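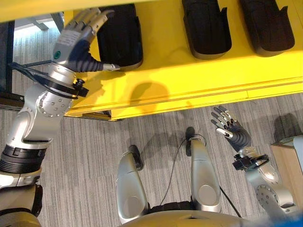

The ferry to Gokau left Mungate at first light in those years, and my grandmother, who did not trust clocks or captains, had us down on the pier while it was still dark. She carried the bread in a pillowcase. I carried the goat.

I should explain that it was a small goat, and that I was a strong girl of 14, and that the goat had been promised to my aunt on the island since March. My aunt had sent two letters on the subject. The second one was only a line long, and it asked whether the goat was coming by way of the moon.

So there we stood, the three of us, with the wind coming in off the water and the rope creaking, and my grandmother went over the rules of the visit one more time. I was not to mention my uncle's boat, the Seveo, which he had sold without telling anybody. I was not to say the soup was thin, even if it was thin, and it would be. And if my aunt cried when we left I was to look at the hills until she had finished.

"And what if the goat cries?" I said.

"Then you may look at the goat," said my grandmother, and broke off the heel of a loaf for me, because she was never as stern as she liked to sound before breakfast.

The man at the gate wanted 200 for the animal. My grandmother had 187 in her purse, all of it in coins, and she laid them out on his little shelf one after another, so slowly and with such sorrow that the people behind us began to mutter. Then she set a loaf beside the last coin - a good one, still a bit warm from the oven - and folded her hands and waited.

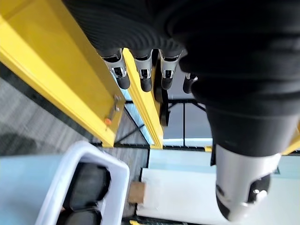
Did he let the goat on board?

He took the loaf and waved all three of us through, and he kept his eyes on the sea while he did it.

We sat on the lee side among the sacks, with the goat asleep across my feet, and my grandmother told me about the winter she was married, when they had lived up at Chacko and the snow came over the door. I had heard it before. I had heard it so often that I could have told it to her, and I knew the place where she would stop and pat her coat pocket for a handkerchief she had already given to me. She stopped, and she patted. I handed it back to her, and she blew her nose and went on to the part with the stove.

When the island came up out of the mist my aunt was already on the landing, waving a dishcloth with both arms.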